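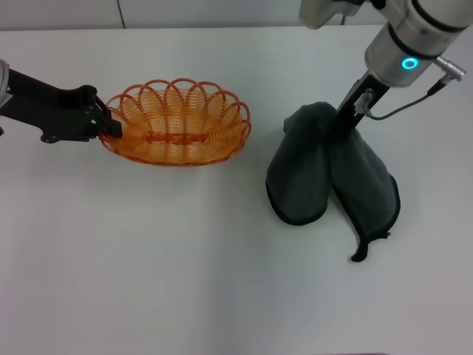

How to Inspect a Wire Rope Sling Before a Lift

Check every wire rope sling before the first lift of the shift and again after any lift where the load slipped or the sling was shock loaded. You need a rag, a caliper, a tape measure and the sling's inspection card.

1. Find the tag. It should show the maker, the rope diameter and the rated load for each hitch. If you can't read it, take the sling out of service.

2. Lay the sling out straight on a clean floor and wipe off loose dirt and grease. Do not run a bare hand along the rope – broken wires will go through skin and light gloves.

3. Look over the full length, then turn the sling and look again. Reject it for kinks, crushing, birdcaging, heat damage or a core that shows between the strands.

4. Measure the diameter across the crowns of the strands in several spots. Write down the smallest reading and compare it with the size on the tag.

5. Check the eyes and sleeves. Wires tend to break right where the rope enters the sleeve, so bend the eye back slightly and look there.

6. Check the hooks for cracks, twist and a wide throat. The latch should close without help.

At the Stanholm yard we tag rejected slings red and cut the eyes off within 72 hours. Slings rated for 4,000 pounds and up hang on the left rack, lighter ones on the right. Completed cards go to Sadia Bhutto.

Last updated 25th November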